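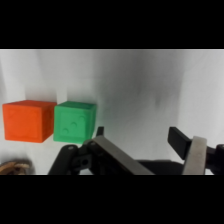
Re: [tuhumury-users] Page counts in the August export

Yaowalak Prasertsri wrote:
> I ran the export again on Monday and got 2,706 records.
> The catalog screen shows more than that. Is anyone else
> seeing this, or is it only our Pikine branch? I'm on
> version 3 and the settings are the defaults.

We had the same thing at Celgate. The export skips any record with an empty shelf code, and it doesn't warn you. Go to Reports, then Gaps, and sort by shelf code. The blank ones come up first.

In our case they were all donated paperbacks that had been entered in a hurry. I put PENDING in the shelf code field, ran the export again, and the two numbers matched.

If you have a lot of them, the batch edit screen will do it, but only on version 3.2 or later. On older versions it saves the first page and drops the rest. Check a few records by hand before you trust it.

The date filter is a separate problem. It stops at 6 p.m. on the last day, so anything added in the evening goes into the next month. I reported that one in the spring and haven't had a reply.

Skimano desk, Celgate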